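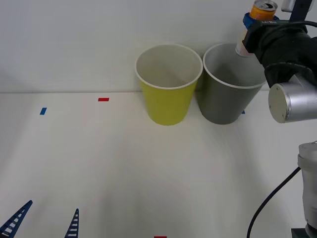
## 4. Descaling your Letik kettle

I do mine every 60 boils, and in Sturcombe (very hard water!) I wouldn't leave it much longer.

1. Unplug the kettle and let it cool.
2. Pour in 100 ml of white vinegar, then top up with cold water to the MIN line.
3. Plug it in, bring it to the boil and switch it off at the wall. Open a window — the smell does hang about.
4. Leave it for an hour. Mine was so furred up the first time that I left it overnight.
5. Empty it, rinse well, then boil a full kettle of plain water and tip that away too.

**Caution:** never dip the base in water, and keep your face back when you lift the lid.

**Note:** Seraina Fankhauser swears by Grabner citric acid sachets instead. They work nicely, but use one sachet only and skip the vinegar.

If the light still blinks after all that, go to section 5.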